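Informe de trabajo: los cantones de Luxemburgo

Para la asignatura de Geografía he estudiado cómo se divide el país en cantones y municipios. Elegí este tema porque en mi escuela anterior se hablaba poco de los países pequeños.

Primero hice una tabla con los cantones y la capital de cada uno. Después comparé el norte, que es más alto y tiene bosques, con el sur, donde vive más gente.
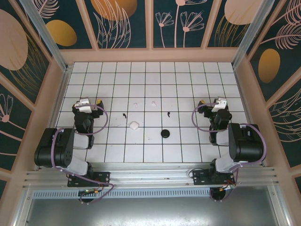 La parte más difícil fueron los nombres, que cambian según el idioma: francés, alemán o luxemburgués. En la tabla he puesto solamente la forma francesa. El mapa lo dibujé con el programa Pilirska, en 4 colores.

Trabajos recientes
Ríos de los Países Bajos
El relieve de Eslovenia
Las islas de Dinamarca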